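4. 암모니아 누출 감지기 Enmont 846 설치 및 경보 점검

4.1 설치 전 확인

감지기는 냉동기실, 압축기실, 저장 탱크 주변에 설치합니다. 암모니아 가스는 공기보다 가벼우므로 센서부는 예상 누출 지점보다 높은 곳에 둡니다.

주의: 배관에 잔압이 남아 있는 상태에서 브래킷 구멍을 뚫지 마십시오. 작업 전에 해당 구간의 차단 밸브를 잠그고 감압 여부를 압력계로 확인하십시오.

4.2 본체 고정

1. 제어반의 감지기 회로 전원을 내리고 잠금표를 겁니다.
2. 벽면에 브래킷을 대고 수평을 맞춘 뒤 나사 두 개로 고정합니다.
3. 본체를 브래킷에 걸고 아래쪽 고정 나사를 조입니다.
4. 신호선을 단자대에 연결합니다. 차폐선은 제어반 쪽 한 곳에서만 접지합니다.

참고: 급기구 바로 앞이나 출입문 옆은 기류 때문에 측정값이 낮게 나올 수 있습니다.

4.3 예열과 영점 조정

전원을 넣으면 상태등이 노란색으로 깜박입니다. 예열에는 90분이 걸리며, 끝나면 녹색으로 바뀝니다. 예열 중에는 경보 출력이 나가지 않으므로 휴대용 측정기를 따로 지참하십시오.

영점 조정은 암모니아가 없는 공기에서 합니다. 현장 공기가 의심되면 Carbone 영점 가스를 사용하십시오.

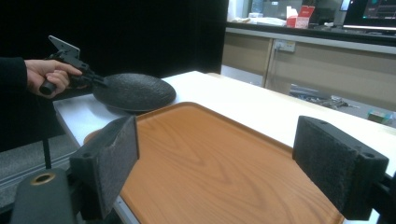

4.4 경보 시험

1. 제어실에 시험 시작을 알리고 비상 환기 연동을 시험 모드로 바꿉니다.
2. 시험 캡을 센서부에 끼우고 표준 가스를 흘립니다.
3. 표시값이 40 ppm에 도달하면 2차 경보가 울리는지 확인합니다.
4. 가스를 잠그고 캡을 뺀 다음, 표시값이 0으로 돌아온 뒤 경보를 해제합니다.
5. 연동을 운전 모드로 되돌리고 점검 대장에 결과를 적습니다.

주의: 시험 중이 아닐 때 2차 경보가 울리면 원인을 찾으러 들어가지 말고 바람을 옆으로 받으며 대피한 뒤 방재실에 알리십시오.

센서 카트리지는 매년 5월 정기 보수 때 교체합니다.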